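Zarkham Mini Label Printer, Bluetooth, 2 inch, Sage Green

Item details
Prints labels up to 2 inches wide
Thermal, no ink or toner
USB-C charging, cable in the box
Starter roll of 70 labels included
Works with the Grikesis Labels app (phone and tablet)
One year warranty

From the seller

Hi, and thanks for stopping by! I run this little shop out of my spare room and I only list things I've used myself, so you're getting my own take on this one and not the stuff off the back of the box. I've had the Zarkham on my desk since July and I've put more than 100 rolls through it (I print all my own shipping stickers and shelf tags, so it gets a workout).

Setup is pretty easy once you know the trick. Don't pair it from your phone's Bluetooth menu! Open the Grikesis app first, tap the plus sign, and let the app find the printer. I did it the other way the first time and spent an entire lunch break swearing at it. If you've already paired it the wrong way, just forget the device in your phone settings, switch the printer off and start over.

Print quality is nice and dark on the standard white rolls. The clear ones come out a bit fainter, so I bump the darkness up two notches in the app and that does it. Small type stays readable, and barcodes scan fine as long as you don't shrink them down to nothing.

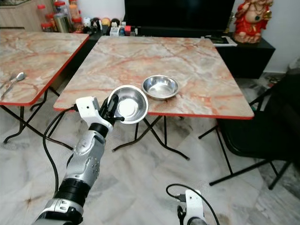

Stainless steel bowl, held at a tilt

Rolls are the part people ask me about the most. It takes the Thevar rolls I sell (white, clear, kraft and a very cheerful yellow) and it'll take most other direct thermal rolls of the same width, but check the core size before you buy a big box of anything. The Zulia rolls look identical and they do not fit, the core is too tight to drop over the spindle. I still have a drawer full of them, so learn from me.

A full charge gets me through two or three busy packing days. You can print while it's plugged in too, although the port is on the back, so leave yourself some room behind it.

What I don't love: the lid catch feels kind of flimsy, and the app asks you to rate it way too often. It's also a label printer and only that, so please don't order it hoping to print photos or full page documents.

Choose your bundle
Printer with starter roll
Printer with 2 extra white rolls
Printer with mixed color pack

Shipping and returns
I pack orders every weekday morning, and anything in before 10 a.m. usually goes out the same day. Orders over 40 dollars ship free. If it's not for you, send it back within a month with the cable and I'll refund the printer. Opened rolls I can't take back, sorry!

Questions? Use the contact button and tell me which phone you have, it really speeds things up.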